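Sound control with cloth: notes from a rented unit

Friday, October 24, 2025

The unit I rent in the Vandstead building has a concrete floor, painted block walls on three sides and a drywall partition on the fourth. It was built as storage. I use it as a workroom and, two evenings a week, for recording spoken narration. The second use is the one that caused trouble.

The problem was plain on the first recording. Speech had a ringing tail, strongest on vowels, and a fast flutter between the two long walls that could be heard by clapping once in the middle of the room. A ringing tail of this sort can't be removed afterward without damaging the voice. Noise reduction treats it as part of the signal, and the tools sold for reverb removal leave a watery sound on the ends of words.

I had two constraints. The lease doesn't allow anything to be screwed or glued to the walls, and everything has to be movable because the same floor is needed for other work during the day. That excluded fixed panels and a built booth. It left freestanding absorbers, floor coverings and cloth.

Cloth first, as it is the cheapest. A fabric takes energy out of sound by friction as air moves through it. Air directly against a hard wall barely moves, so cloth hung flat on the wall does very little. Moved out from the wall it does more, and the lowest frequency it affects drops as the gap grows. The useful distance is a quarter of a wavelength. At 1,000 Hz this is a little over three inches. At 100 Hz it is nearly three feet, and no curtain is going to solve that in a small room.

Weight matters as well. A thin polyester sheet is close to transparent. A heavy wool serge, hung with fullness so that it folds, works down into the range of the voice. The blanket material I ended up with is sold by Perkell as a moving cover. It has a cotton batting core and a woven face on both sides. I bought it in a 105-inch width and had the edges bound. 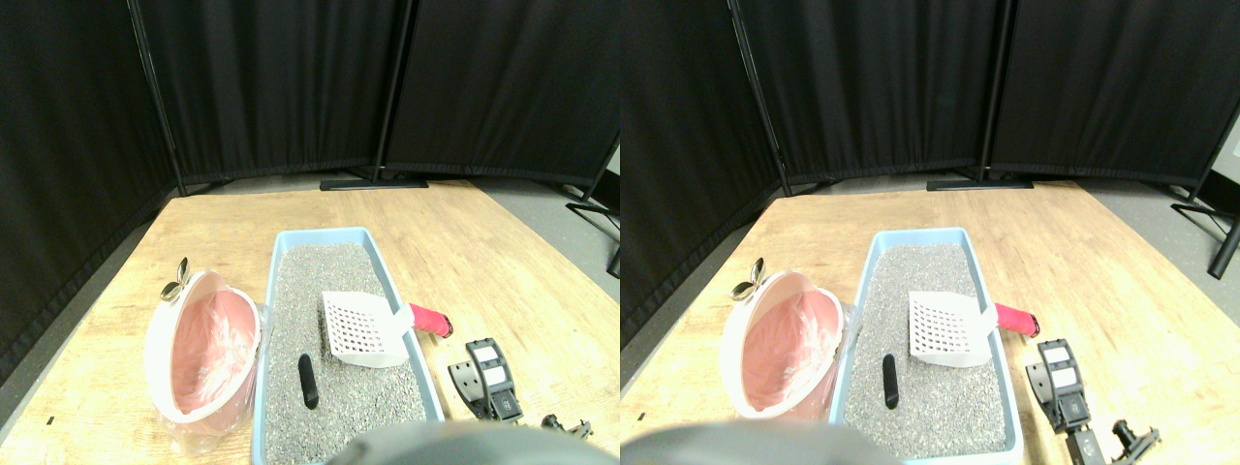
Folding divider behind the bench, black fabric panels on metal frames.

Room dividers are often suggested for this purpose, and the reasoning deserves a closer look. The fabric supplied with most of them is a single light layer, chosen to block the view. It has little effect on speech. The frame is the useful part. It stands without fixings, it folds, and it will carry a second layer if the feet are wide enough. I tested this with one blanket draped over a single panel. The panel leaned but held. With two blankets it went over, slowly, and I went back to one.

For measurement I used a cheap omnidirectional microphone, a powered speaker and a sine sweep played from a laptop. I took the decay in octave bands with the microphone in the same spot each time, marked on the floor with tape. The bare room was worst in the 500 Hz and 1,000 Hz bands. Blankets on stands behind and to both sides of the speaking position brought those bands down to something I can work with. The 125 Hz band hardly moved, as expected.

The flutter was easier. It needs two parallel hard surfaces facing each other, and treating one of them is enough. A Leblanc rug remnant hung over a garment rail on the long wall removed it at the first try.

Floor covering made less difference than I had assumed. A rug under the chair cleaned up the top end and stopped the chair legs scraping. It did nothing I could measure below 500 Hz. I kept it for the scraping.

The remaining trouble is a resonance at 69 Hz, set by the long dimension of the room. It is below the useful range of most narration, so a high-pass filter at 80 Hz with a steep slope deals with most of it. A deeper voice than mine would need a different answer. I have read the Jandberg notes on membrane absorbers and may build one, tuned low and set in a corner, but the weight makes me doubtful about moving it every day.

One correction to my earlier post. I wrote that egg-crate foam at one inch was equal to a blanket at the same price. I had the microphone too close to the speaker for that test and was measuring mostly direct sound. Repeated at the proper distance, the foam fell well behind in every band below 2,000 Hz.

The partition wall is next. It passes the corridor noise straight through, and cloth won't help there at all. I plan to measure it in December when the heating is running, as the fan noise sets the floor for everything else.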